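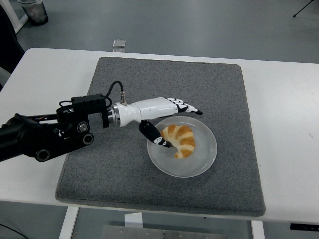
**¿Sirve de algo un tapete de fieltro debajo de los platos?**

Publicado por **Nuria Degefa** el 22 de julio

Llevo tiempo leyendo que una mesa blanca «pide» un tapete grande de fieltro gris, que amortigua, que protege, que no se raya nada. Mi cuñada se compró uno en Ballano y está encantada, pero mi cuñada está encantada con todo lo que compra. El que miro es cuadrado, gris jaspeado, con las esquinas un poco redondeadas, y ocuparía casi toda la parte central de la mesa dejando a la vista una tira de blanco por los lados.

Mi duda es muy concreta. En casa desayunamos bollería casi a diario y un cruasán suelta láminas por todas partes. En la mesa pelada paso la bayeta y listo. ¿Qué pasa con eso en un fieltro? En la ficha pone «mantenimiento sencillo», sin una palabra más. Tampoco veo qué protege exactamente si encima va un plato pequeño y redondo que no pesa nada. Me gustaría oír a alguien que lo use de verdad y no a quien lo vende.

---

**Kalevi Keskinen**

Yo tengo uno desde marzo y mi respuesta es «depende», lo siento. El ruido sí lo quita, eso lo noté el primer día. Lo de las migas es tal como sospechas: las grandes se sacuden por la ventana y las pequeñas se meten en el pelo del fieltro. Con el aspirador de mano salen casi todas.
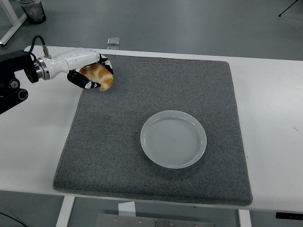 La grasa es otra historia. Un cruasán de mantequilla apoyado un minuto fuera del plato puede dejar cerco, y en el mío el cerco sigue ahí después de jabón neutro, bicarbonato y un espray de la marca Edetti que prometía maravillas y olía a piscina. Al ser gris moteado se disimula bastante, pero disimular una mancha y quitarla son cosas distintas y yo sé dónde está.

Si lo compras, que sea con algo de grosor. Los finos se arrugan y el plato baila. Y pasa siempre la bollería por encima del plato, nunca por encima del tapete, que es donde se desmiga al cogerla con los dedos.

---

**Elli Kettunen**

Compra uno lavable y ya está.

---

**Raili Hämäläinen**

Discrepo de lo de «lavable». El mío lo ponía en la etiqueta, lo metí a máquina en frío y encogió 7 centímetros por un lado y nada por el otro. Reclamé a Skusteo y me contestaron que «lavable» quería decir a mano. Podían haberlo escrito.

También dudo de que proteja tanto. Contra arañazos de un plato de cerámica con la base áspera, vale. Con un plato de plástico, que no raya nada, no le veo la utilidad salvo que te guste cómo queda. A mí me gusta, lo reconozco, pero lo quito para desayunar y lo pongo después. Yo probaría antes una semana con una manta vieja doblada: si te molesta limpiarla, el tapete te va a molestar igual.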